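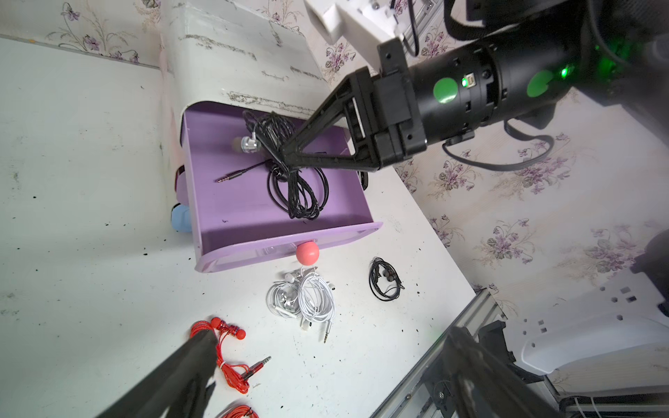
The Prins finger set is the fingertip kit for the Virketti two-arm bench cell, and it is the part you will replace most often. Dranemwood sells it in pairs, left and right, part number 814, with screws and a bag of spare screws for the ones that roll under the bench. The fingers are long and tapered for getting into places a hand would rather not go. A triangular cut-out keeps the weight down at the tip, and the tip is narrow enough to go over the wall of a shallow drawer and pinch an earphone cable in the middle of its coil. Earphone cables are what we test on. They are cheap, they come pre-tangled, and they punish a badly fitted finger faster than anything else in the shop.

Fitting

Power down both arms and wait for the wrist lights to go out. Support the gripper with one hand, because an unpowered arm will lie down wherever it likes. Take out the two screws at the root of the old finger and slide it straight off. If it won't slide, someone has used thread locker on it, and you have our sympathy and should find a heat gun.

Push the new finger on until it seats, then start both screws by hand before tightening either. Snug is enough. These are small screws going into a small block, and Frans Hoekstra in our repair room keeps a jar of the ones that were tightened by people who felt strongly about it.

Do the same on the other side. Always change the pair. A new finger facing a worn one closes crooked, and you will spend Friday afternoon recalibrating a camera that had nothing wrong with it.

Setting the close position

Power up, run the Ernach setup tool and choose Fingers, then Zero. The gripper closes slowly on itself and stores the point where the pads meet. Keep cables, paper and sleeves out of the way while it does this. If it zeros on a piece of wire, it will believe in that piece of wire until you zero it again, and every thin thing you ask it to hold afterward will fall out.

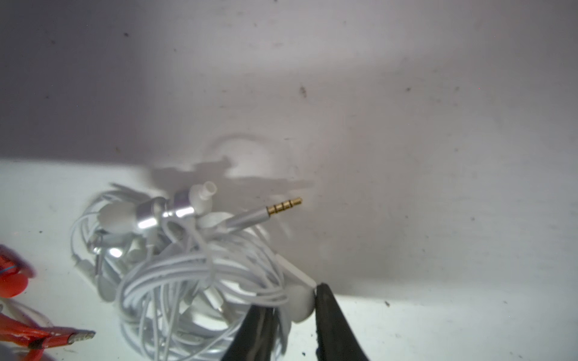 Check the result on something thin and something lumpy. A single strand of cable should stay put when you tug it lightly, and a soft plastic part should come out of the grip without a dent. If the strand slips, look at the pads before you touch the force setting. Turning up the force on a dirty pad does work for a while. So does hitting a vending machine.

Looking after the pads

Wipe the pads with a lint-free cloth and a little isopropyl alcohol at the start of each shift. Every 200 hours, take the fingers off and look at them under a decent light. A slightly rough pad is fine and grips better than a shiny one. A pad lifting at the corner should be replaced, and so should a finger with a crack running out of the triangle, however well it seems to be doing.

Sweep the board while you're there. Crumbs and black specks get everywhere in these cells and they like to end up between the pad and the part. We have no idea where they come from either.

Cable slack

Most of the "bad finger" returns we get are wrist cable faults. The fingers are in fine shape, and the wrist camera has dropped out because its cable was tied down with the arm folded at home. With the arm stretched out, that tidy run is suddenly too short. Route it with the arm at full reach and leave it an ugly amount of loop.

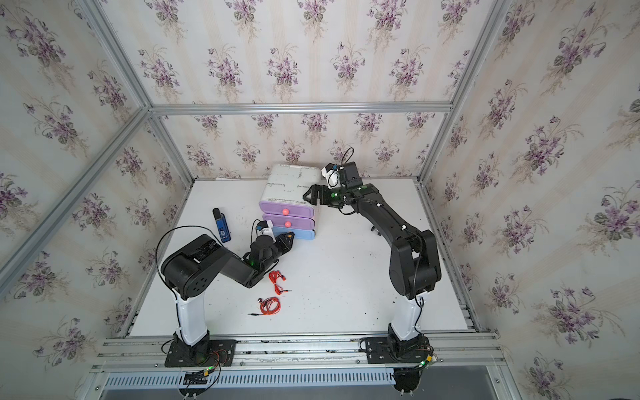 Full reach means the far end of your own work. Drive each arm there by hand and look at the cable before you put a single tie on it. If the job includes a drawer unit toward the back of the board, take the gripper over the top of the housing and stop there: the camera cable should still stand in a loose loop above the wrist, as it does on the right arm. Then bring the other arm in low, to the bottom drawer, and check that its cable arcs over the upper arm without catching at the shoulder.

In the box

Left and right finger, pads fitted
Nine screws (you need four)
Hex key
One printed sheet, which repeats most of this page with fewer complaints

Spare pads are sold separately. Orders placed before noon leave the same day, except in December, when some orders wait for the one of us who isn't on vacation.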